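Progress report to the Naylor Fund, second installment
2023-04-21

Hi Terence,

You asked for something shorter than last time, so I'll try! The short version is that the film is shot, most of it is cut, and we still don't have an ending I like.

Since the first report we wrapped principal photography on "Goredum" (still the working title, and yes, Liam still hates it). We shot for 57 days all told, counting the pickups in Vosbridge, where we went back for the ferry scenes after the fog ate our first try. The fog footage is lovely, by the way, and a good chunk of it is staying in as the opening. You just can't see either of the actors in it, so the argument on the deck had to be done again.

Liam Sowerby has been editing since we got home. We have 2,444 takes logged, which sounds like a lot for a small comedy about two brothers and a closed-down movie theater, but the dinner scene alone accounts for a silly number of them (soup, a live goose, a seven-year-old with opinions). His first assembly ran far too long. The current cut is much closer, and the middle finally moves. I took out the whole subplot with the dentist. I know you liked the dentist. I liked him too, and he still gets his one big scene at the wedding.

We showed the cut to around 200 people at the old Mindudix theater and handed out cards afterward. They laughed in most of the right places, plus one place I hadn't planned on, and I'll happily take the credit for that. The older brother came out as the favorite by a mile. What people didn't like was the last nine minutes. Card after card said the same thing in different words: they wanted the brothers in a room together before the lights go up, and I never gave them that. So I've written a new scene, two pages, one location, and both actors are free for it.

Money, then. We're inside the budget on everything except travel, where the second trip to Vosbridge hurt. I've moved the unspent costume money over to cover it, as your letter allowed, and the line-by-line sheet is attached to this report. The new scene can come out of contingency. I'm not asking for more - but I would like your okay in writing before we book the crew. 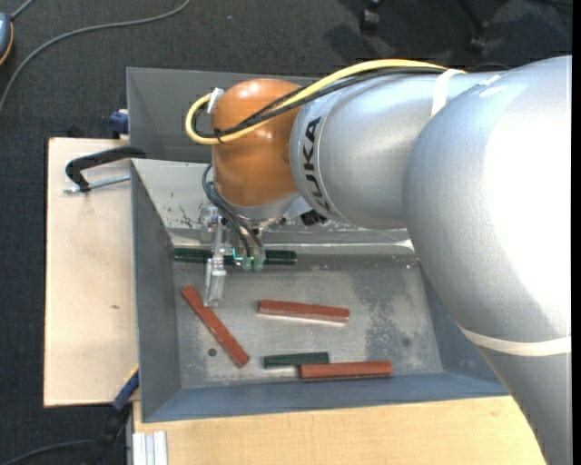 KUKA arm with its gripper lowered over a gray bin.

Music is the part I'm most nervous about. The score is half written and what I've heard is great, all clarinet and wheezy organ, but the composer wants a locked picture before going any further and I can't lock anything until the new ending is in. The sound mix is waiting on the same thing. If we shoot the scene soon I think we can still deliver the finished film in August as agreed. If it slips, the mix slips with it, and I'd tell you right away.

Still to do on my side: the poster, the credits (please check how you want the fund's name written), and a decision about the title. Liam has a list. It's a long list, and I'll send you the ones I can stand.

Call me any time if something in the budget sheet looks odd. I'm in the edit room most afternoons and I do pick up.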